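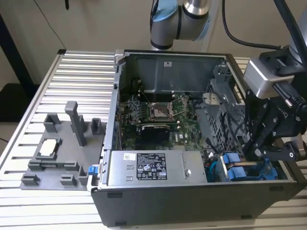
How do you get the hard drive out of one of these Dell towers?
Lay the case on its side, take the panel off, unplug the drive and lift the blue carrier out.

Domenica Leitner wrote:
> We have 18 towers to strip. What comes after the panel?

1. Free the cables near the drive bay.
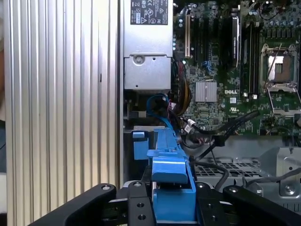
2. Carrier

Lift it straight – don't twist.

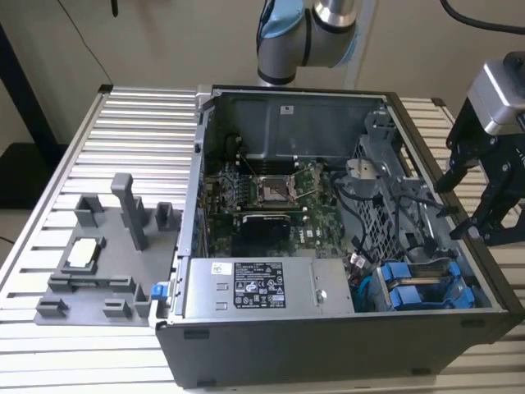 Dell tower, side panel off, power supply at the front edge.

Label each drive before it goes in the Clirnix box 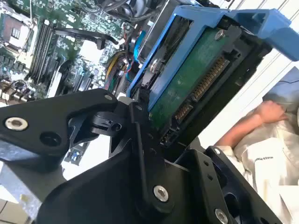

and keep the carriers, as Torkandale wants all 18 back.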